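Rules for the Kitchen Counter
How one working group is writing down good practice for hand-held gripper recording

By Sabina Kopecký

The first draft of the Clirham guideline was 13 pages long and had no section on fruit. The current one devotes a full chapter to it. Fruit is cheap, available everywhere and varied in size, stiffness and surface, and most groups that record manipulation data in homes use it within the first week. They also use it in different ways, which makes their recordings hard to compare.

The guideline covers recordings made by a person working with one or two hand-held grippers, each with its own camera. No robot is present during the work. The motion of the tool and the view from it are stored, and a robot policy is trained on them later. Existing safety standards for industrial arms say little about this arrangement. A person holding a tool in a kitchen isn't covered by a cell fence or a speed limit, and the quality of the result depends mostly on habits.

"We had 251 sessions from four contributors and four meanings of the word 'grasp,'" says Teodor Dinu, who edits the text at Havlíček. "One counted from first contact. Another counted from when the object left the table. You can't pool that."

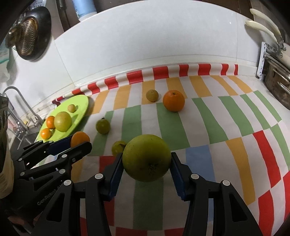
Object size is the first thing the chapter deals with. The rule asks that every session include at least one object near the upper limit of the jaw opening and one that is clearly small, and that the two be logged under separate classes. A pomelo held between both ridged pads, with an orange in the second gripper, meets the requirement in a single pair of grasps. The pads should meet the fruit on opposite sides, and the operator should pause before moving so that the start of the grasp can be marked without guessing. The draft sets the pause at 800 milliseconds. Iason Vrettos of Hirkitz argued for a shorter one, on the grounds that long pauses teach a policy to hesitate. His objection is recorded in an annex and remains open.

The second subject is the surface. Early versions called for a plain, matte, single-color tabletop. That clause was removed in November after comments from the Sustton test kitchen, where models trained on plain surfaces had lost track of objects on patterned ones. The present wording allows any stable covering, including printed cloth, provided it is flat, fixed against sliding and named in the session record. A change of cloth starts a new session.

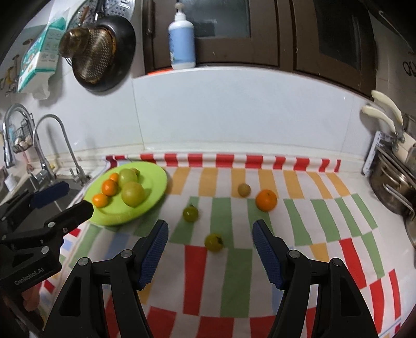 The record must also state how objects were laid out before the first grasp. Three layouts are defined: contained, scattered and mixed. Mixed means that some objects are in a dish and others are loose on the surface, and it is the layout the group recommends for general use. Fruits may touch one another in the dish. Loose ones may not be lined up in the order they will be picked, a habit reviewers found in a large share of the older material.

Background items are left where they are. Pots, taps, bottles and racks are part of a real kitchen, and clearing them away produces data that fits only cleared kitchens. Knives are treated separately. They may stay in a holder or rack outside the working area, and the operator must confirm before starting that neither tool can reach them during a normal movement. Sabina Štefanec, who wrote the safety clauses, wanted them out of the room entirely but accepted the holder rule after a trial in which contributors ignored the stricter version.

Two-handed work has its own page. Each gripper needs an identifier in the log, left and right are assigned from the operator's point of view, and the assignment can't change within a session. If one tool enters the other's view, the recording is kept. Only a collision between the tools requires a note – with the time and the parts involved.

Fasteners and pads are checked before every session. Ridged pads wear unevenly, and a worn one changes the force needed to hold a smooth rind. The guideline asks for replacement in pairs and for a test grasp on a reference object afterward.

Ľubomír Baláž applied the draft to an older archive of 1,066 recordings. The most common fault was a missing layout entry, followed by pad changes that had never been logged. Poor grasps came well down the list. His report recommends that the record form be filled in at the counter, before the tools are picked up, and the next draft will make that mandatory. Comments on the pause length are still being accepted.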